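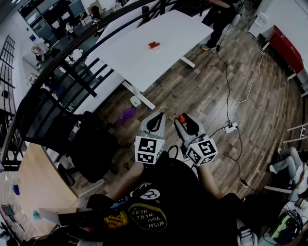

Open day at Bavetura — who else went?

Home Forums Members Events Log in

We use cookies to keep you signed in. Accept Settings

solderpatch
Jul 23, 2023
Well, I finally made it to the Bavetura open day, after promising my wife for years that I'd take up an interest that gets me out of the house! They had the strawberry demonstration going on the upper floor, with the hand-held grippers and a plate of berries on a white table, and I must have stood there for 40 minutes. Everyone was so patient with my questions. Edeltraud Rothe gave the welcome talk and told us they had 163 people signed up, which explains the line for coffee.

kettle_and_cog
I was there too, and I'm sorry we didn't meet! I'll be the grump, though. I drove 62 miles hoping to see a robot pick fruit all on its own, and the part I watched was people working the grippers by hand. Very nice people, but the flyer said "automation" in big letters.

solderpatch
Fair enough, but I thought that was the best part. You get to see how much your own wrist does when you pick up something soft. I grow a few berries at home (mostly for the birds, it seems) and I never gave it a thought before.

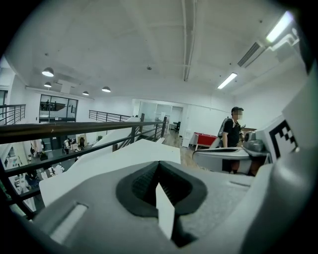
What I liked about the place, too, was that you could lean on the railing and look down at the desks below, so it felt like visiting people at their work — not a trade show with carpet and free pens. I did ask about the black rubbery part on the gripper and got a long answer, of which I followed maybe half.

nuditz_fan
I'm with kettle on the flyer. The Nuditz day last September had a timetable on the door, and you knew which demo was which. Bavetura could do the same with one sheet of paper. Lovely afternoon otherwise, and my grandson has talked about nothing else since.

kettle_and_cog
A timetable would have settled me right down. I'll admit I stayed up to 3 hours in the end, so I can't have been that cross.

solderpatch
Ha! Then come along to the Baudry visit with me, if they hold it again. I have room in the car for two more, and I'll bring sandwiches. Does anybody know whether you have to book ahead?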